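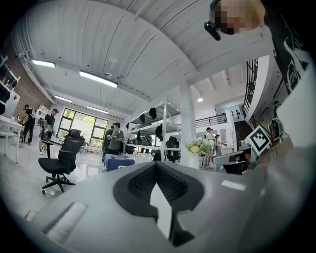
사진 제공: 로스몬트

홈 > 공간 > 인터뷰 > 일하는 방

태그: 사무실, 리모델링, 조명, 의자

천장을 판자로 덮으면 사람이 더 오래 앉아 있을까

아나스타시아 카차로스는 사무실 꾸미기에 관한 질문을 반기지 않는다. 로스몬트의 위층 작업실을 맡아 손본 사람인데도 그렇다. 인터뷰를 청했을 때 돌아온 답장은 두 줄이었다. “와서 보셔도 됩니다. 다만 생산성 이야기는 제가 할 말이 없어요.”

계단을 올라가면 먼저 천장이 눈에 들어온다. 흰 판자를 길게 나란히 댔고, 그 사이로 네모난 형광등이 켜져 있다. 한쪽 벽은 붉은 벽돌이고 안쪽에는 검은 창틀을 두른 큰 창이 있다. 창밖은 나뭇잎이다. 이런 방은 잡지에서 여러 번 봤고, 대개는 ‘창의적인 분위기’라는 설명이 따라붙었다. 카차로스에게 그 말을 꺼내자 그는 고개부터 저었다.

“벽돌은 원래 있던 겁니다. 제가 한 일은 그 위에 석고보드를 대자는 걸 막은 것뿐이에요. 그걸 두고 창의적이라고 하면 좀 민망하죠.”

그가 설계를 시작한 것은 크리시코풀로스라는 시공사가 첫 견적을 낸 뒤였다. 견적서에는 항목이 64개 있었다. 흡음 패널, 향기 장치, 식물 벽까지 들어 있었다고 한다. 카차로스는 그 자리에서 절반 넘게 지웠다. 남긴 것 중에서도 지금 후회하는 것이 있느냐고 묻자 바로 대답이 나왔다.

“조명이요. 형광등을 그대로 두자고 한 건 저예요. 밝기는 충분하니까요. 그런데 8월 들어서 낮에도 다 켜 놓고 있더라고요. 창이 저렇게 큰데 왜 켜느냐고 물으면 다들 습관이래요. 구역별로 스위치를 나눴어야 했는데 그 돈을 아꼈습니다.”

나는 창이 크면 전기료가 준다는 말을 믿지 않는 편이다. 그도 마찬가지였다. 재 본 적이 있느냐고 했더니 없다고 했다. 숫자 없이 절감 효과를 말하는 업체가 많다는 데에는 둘 다 동의했다.

의자 이야기는 길어졌다. 방에는 등받이가 높은 검은 메시 의자가 있다. 다섯 갈래 다리에 바퀴가 달린, 어느 사무실에서나 볼 법한 물건이다. 페보메크라는 가구점에서는 한 개에 500유로인 의자를 권했다고 한다. 카차로스는 견본을 받아 앉아 보고 돌려보냈다.

“허리를 받쳐 준다는데 제 허리는 잘 모르겠대요. 판매하는 분은 4주는 써 봐야 안다고 했고요. 4주를 써야 차이를 안다면 그게 얼마나 큰 차이일까요?”

듣기에는 시원하지만 나는 이 대목에서도 선뜻 고개를 끄덕이지 못했다. 의자는 오래 앉는 물건이고, 견본에 잠깐 앉아 본 한 사람의 허리가 나머지 사람들의 허리를 대신할 수는 없다. 그렇게 말했더니 그는 잠시 생각하고 나서 인정했다. “맞아요. 직원들한테 물어보진 않았어요. 물어보면 비싼 걸 고를 테니까요.”

벽돌벽 쪽에는 어두운색 선반이 있고 이것저것 올라가 있다. 그 아래로 다리가 가는 흰 테이블이 놓였다. 선반은 처음 계획에 없었다고 한다. 입주하고 나서 물건 둘 자리가 모자란다는 말이 나왔고, 급하게 들였다.

“수납은 항상 모자라요. 그래서 저는 더 만들어 달라는 말을 반만 듣습니다. 만들면 차거든요. 네멘 작업실 때도 선반을 2배로 늘렸는데 두 달 만에 꽉 찼어요.”

네멘은 그가 전에 맡았던 건물이다. 그때의 도면을 보여 줄 수 있느냐고 했지만 찾지 못했다는 답만 들었다.

방이 트여 있다는 점도 물었다. 칸막이 없는 사무실이 소통을 늘린다는 주장에 대해서 말이다. 카차로스는 웃었다. “소리가 늘어나죠. 계단 쪽 소리까지 다 올라와요. 흡음 패널을 지운 게 저니까 누구 탓도 못 합니다.” 다시 넣을 생각이냐는 물음에는 예산이 나오면 생각해 보겠다고 했는데, 그 말투로 보아 당분간 예산은 나오지 않을 것 같다.

마지막으로 이 방에서 마음에 드는 것을 하나만 꼽아 달라고 했다. 그는 창을 골랐다. 창틀 색은 정할 때 반대가 있었다고 했다. 검은색은 답답해 보인다는 의견이었다. “달고 나니까 반대하던 분들이 자기가 골랐다고 하더라고요.”

천장 판자에 대해서는 끝내 별말이 없었다. 왜 판자였느냐고 두 번 물었고, 두 번 다 “예뻐서요”라는 대답을 들었다.

2023-08-29

관련 글
- 벽돌벽을 남길 때 드는 비용
- 형광등, 바꿔야 하나 그냥 둬야 하나
- 메시 의자를 오래 쓴 사람들의 불만
- 트인 사무실의 소음, 어디서 막을까
- 계단 옆자리에서 일하기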